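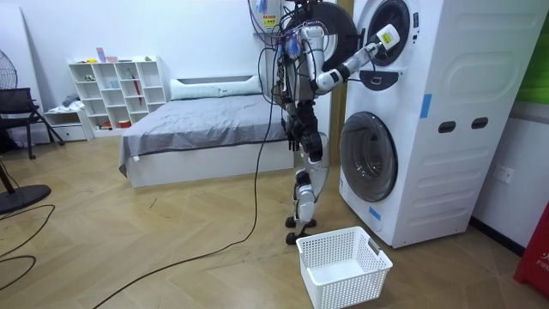
Stacked pair on the herringbone, basket in front, bed just to the left.

To: laundry-and-small-rooms list
Subject: Re: Stacking in a bedroom — worth it?
Month: December

I've read the message below twice now and I'm still not persuaded. I'll quote the main part so that people who joined the thread late can see what I'm grumbling at.

> We're going to put the washer and dryer in the spare bedroom, one on top of the other. The Clandell showroom says a stacked pair takes up no more floor than an armchair and that we'll "hardly know it's there". The floor is wood and they say that's fine too. The whole lot comes to 1,779 with delivery and the old machine taken away, against 3,947 for moving the pipes and doing the kitchen properly. It seems an easy choice to us. The bed stays where it is, we'd have the basket on the floor between the two, and everything would be washed, dried and folded in one room. Has anyone done this and regretted it?

Regretted is a strong word. But I've lived with a stack for two winters, in a flat on the Petach side of town, and I'd want several things answered before handing over any money.

First, the armchair comparison. It may be true of the feet of the thing. It isn't true of the room you need to use it. You have to stand in front of it, the doors have to swing, and the basket has to go somewhere, and that somewhere is always exactly where you want to put your own feet. Look at the picture at the top. The basket is a plain white plastic one, the sort with little square holes all over the sides and a slot at the end to grab it by, and it sits right in front of the lower door. That's the natural place for it. It's also the place you'll kick it from every time you reach for the top machine. Measure from the front of the stack to the side of the bed, then take off the width of your basket, then see whether you can still crouch. I did this with newspaper on the floor, after I'd bought mine, which was the wrong order.

Second, height. Showrooms put these on flat concrete under bright lights and a tall person opens the top door for you. At home, the upper drum is where the small things go to hide. I lose socks against the back of mine about once a week and have to go in up to the shoulder. If anybody in your house is short or has a bad back, make them try it before you order, with an armful of wet towels and not with an empty drum. A step stool is often suggested on this list as the answer. I don't like climbing on anything while holding washing, and that's one more object on a floor that already has a basket on it.

Third, the floor. "Fine" covers a lot of ground. What did they mean — that it will hold the weight, or that it won't mark, or that water won't hurt it? Herringbone is lovely and it's made of a great many small pieces with a great many joins, and I would want to know what goes under the feet of the machine and what happens when a hose lets go. Ask for a tray. Ask whether the tray is in the 1,779. I would bet it isn't, and I'd bet the kit that fixes the one machine to the other isn't in there either. Mine was extra and so was the man who fitted it.

Fourth, noise and damp in a room somebody sleeps in. Your message says spare bedroom, so perhaps you only care when there are guests. Mine hums through the wall at spin and I'm in the next room. The leaflet that came with it has a noise figure of 52 printed in very small type, and I've no idea what they were standing on or how far away they stood when they took it. As for damp, it depends on the kind of dryer. The Kinyua people told me theirs needed no vent and no open window. I open the window.

Now the part where I'm supposed to be fair. Washing and drying in one spot is easier than I'd expected. You drop the load out of one door into the basket, lift the basket, and put it in the other, and you've walked nowhere. Folding on the bed works very well, better than any table I've owned, provided you do it straight away and don't let the pile spend the night there. And a rectangular basket is much better than a round one in a tight gap. It lines up with the machine and you can slide it along with your foot. Get a light one with holes. The Jumell canvas bag I tried first went sour at the bottom by the second month.

A small tip, whichever way you go: try the handholds on the side before you settle where the stack stands, if it has them, like the two dark oval ones on the stack up top. They're not much use if that side ends up hard against a wall. I haven't got any on mine and moving it out to clean behind takes two people and some language.

So I'd put these questions to Clandell, and I'd want the answers in writing:

- Is the stacking kit included, and who fits it?
- Is there a tray, and what does it cost?
- How far out do both doors come when fully open?
- Will they carry it away again if it doesn't fit past the bed?

If they can answer all of that without using the word "hardly", I'll think better of them. The difference between the two quotes is large and I can see why it's tempting. I'd still like to hear from someone who has had a stack next to a bed for more than two years, and on a wood floor, before anyone tells this household it's an easy choice.

Could whoever replies please trim the quoted bit? The last digest was very long.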